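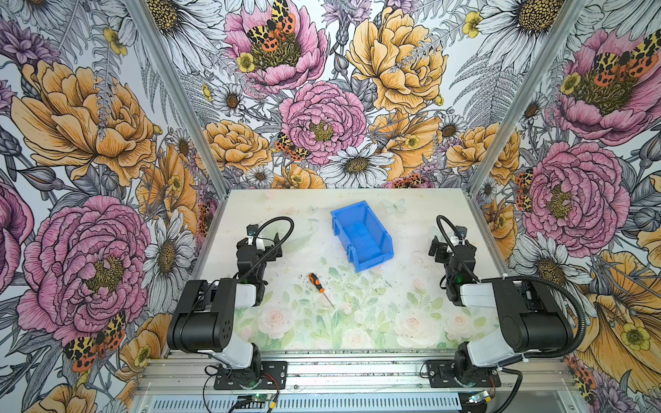
Does the Funimov kit price cover both arms, or is it per arm? The price covers the pair, with both mounting plates and the front rail, and you pay freight on top.

Thanks for asking, Nadhirah, and sorry for the slow reply, April has been a bit of a blur here in Edelville!

On Monday Nadhirah Liem wrote:
> We have a budget for one kit and 34 students keen to use it.
> Is it any good with ordinary tools, or only foam blocks?
> Would you buy it again?

I'd buy it again, yes, though I'd budget another $200 for spares and read the Jarnuso service plan very carefully before you sign (ours took 5 emails to sort out, but they were lovely about it).

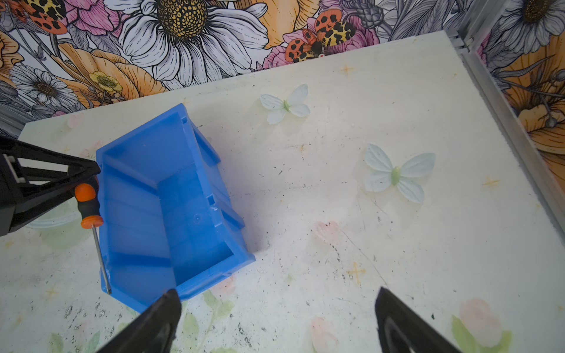
As for ordinary tools, I'd say go straight to them and leave the foam blocks in the cupboard. The fingers taper nicely, so you can ask quite a lot of them. We've been using a screwdriver, and you can see the gripper has it by the orange and black handle, right up against the rim of the blue bin, a fussy spot that I'd recommend for your students once they've found their feet. Page 107 of the manual covers grip settings, and it's worth a read over a cuppa.

Warm regards,
Khalil Hattar

Last updated: Monday, 4:15 pm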